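Home | Projects | People | Open Day | Contact

Munar Lab Open Day — Hand-Held Gripper Demonstrations

The lab opened its manipulation benches to visitors in May. The notes below cover the hand-held gripper station, run by Jamila Kodikara and Shafiq Weerakoon.
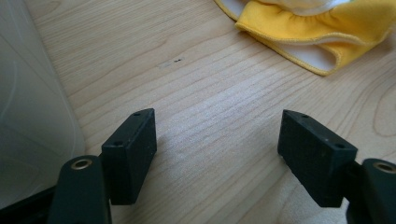
Gripper fingers open over the tabletop, seen from the tool's own camera. Each black pad block has two small holes in its top face. Yellow cloth at upper right, translucent container at left.

Notes from the bench

Visitors used the tool by hand at their own pace. Each session lasted 30 minutes and was limited to 16 people, with the first starting at 10 a.m. Chaminda Wickramasinghe gave a short talk on grip width and approach angle before each one.

The exercise on the program was cloth handling: approach with the fingers open, close on a fold, lift, set down. Thin fabric is harder than it looks. Close too high and the fingers miss the fold; close too low and they press on the table. Most visitors improved once they slowed the final approach.

Recordings from the day were added to the Gundo set, which now holds 2257 episodes. Rokeya Fakir maintains the index and removes episodes with dropped video before anything goes to training.

Questions from visitors were mostly about finger wear and camera placement. The camera travels with the tool, so the fingers stay in view and the background moves. Ayman Daher covered calibration in room 2 — his slides are available on request.

The next open day will add a session on rigid containers and lids. Places are booked through the lab office.

Contact: Munar Lab office | © Munar Lab | Back to top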